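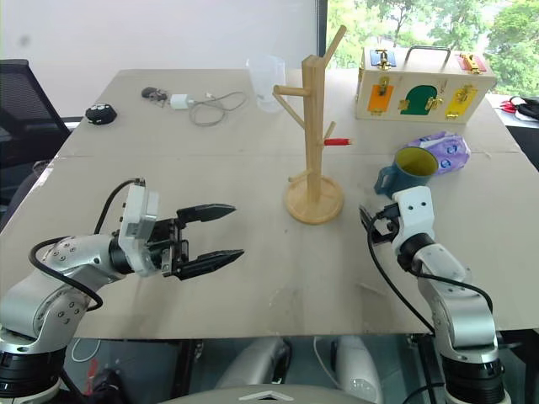

Giving up the second cup

I stopped drinking coffee after lunch in August. It was meant to last 30 days and I have kept it up since, with two lapses, both on trains.

The reason was sleep. I was going to bed at eleven and lying there until one, then getting up at half past six feeling as if I hadn't been to bed at all. I had tried the usual things. I moved the phone charger to the kitchen and bought a thicker blind for the bedroom window, and I slept the same as before in a darker room.

My old pattern was a mug at seven, another when I got to my desk, one after lunch and often a last one at four. The four o'clock one was the hardest to drop. I didn't much like the taste of it by then. It was a way of getting up from the chair and standing by the kettle for a few minutes, and without it the afternoon went on for a long time.

The first week I had a headache most days, starting at three and going off by supper. In the second week it was only the once. I was short with people on the phone and went to bed early to be out of the way.

What I drink instead

Plain hot water, to begin with. It does the job of giving you something to hold, but I got tired of it. Then I went through a few teas. The Gisberg peppermint is fine and cheap. Their camomile tastes of hay to me, and I gave the rest of the box to my sister. The one I have stayed with is a roasted barley tea from Châu, the small grocer's on the corner by the station. It is brown and slightly burnt and goes well with a biscuit. A bag of it cost me 480 pence in coins the first time, as I had no card on me, and the man at the till was patient.

I also tried the Troslow decaf. It's all right with milk. Without milk it tastes thin, and I found that drinking it made me want the real thing more, so the jar has gone to the back of the cupboard for visitors.

The morning coffee stays. I make it in the same pot as before, with Trutemau beans, medium ground, and I take longer over it now that there are only two in the day. I let it stand for four minutes, where I used to press it as soon as I'd found a spoon.

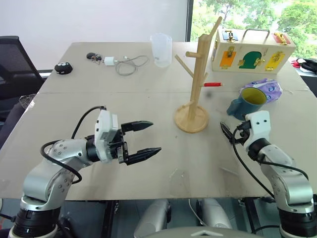

Whether it worked

Mostly. I fall asleep before midnight on most nights, and I don't wake at three as often as I did. I can't say how much of that is coffee and how much is the evenings getting darker. My sister thinks it is the blind.

The train lapses were both the same mistake - a trolley coming past at five, and me saying yes before I had thought about it. Both nights I was awake until gone one. I now take a flask of the barley tea with me, and it leaks a bit, so I need to get a new lid.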